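Running a handheld gripper demo at an open day: what to set up and how long per visitor?

Posted in Workshops and Events by nayara_bittencourt

We have an open day at the Solthorpe building in December and I have been asked to run the robotics table. The plan is to let visitors try a handheld gripper on household tasks, mostly fabric. I have one gripper, one laptop and four hours. Last year's sign-in sheet had 306 names on it. Should I let everyone have a go, or demonstrate and take a few people from each group? Also, does the fabric need to be plain? All I have is patterned bedding.

Nayara Bittencourt

pidbridge_lab

Do not try to give everyone a go. We ran a similar table at Pidbridge and got 98 people through in a full day with two grippers. Most of the time went on handing over and explaining the grip. Demonstrate twice an hour and take three people from each group.

Other points:
Check free storage before the doors open. We recorded 1,775 short clips and had to stop mid-afternoon to clear the disk.
Leave slack in the cable and run it over the top of the hand. If it hangs below, people pull it out of the socket.
Put the number label where you can read it. With more than one unit you will want to know which recording came from which.
Patterned bedding is fine. A busy print gives the cameras more to track than a plain sheet does. Plain white is the harder case.

We also showed a view from the gripper's own camera on a second screen. It answered most of the questions about what gets recorded, including how close the fingers sit to the lens.
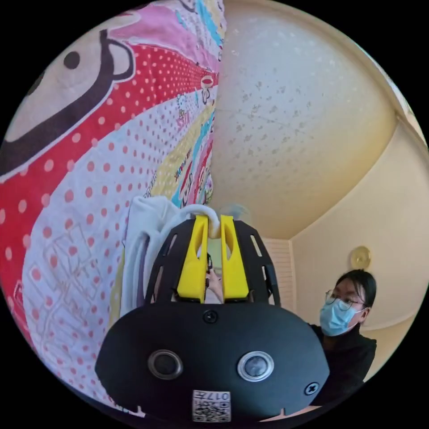 View from the gripper camera, with the patterned quilt at left and the two yellow fingers in the centre.

The bending near the rim is the wide lens. Visitors will ask, so have a sentence ready.

tanui_k

What he said about storage. Bring a spare cable as well.

wukberg_tom

Never used one with fabric, only boxes. Is there a minimum age? We set ours at twelve but that was the insurer's choice.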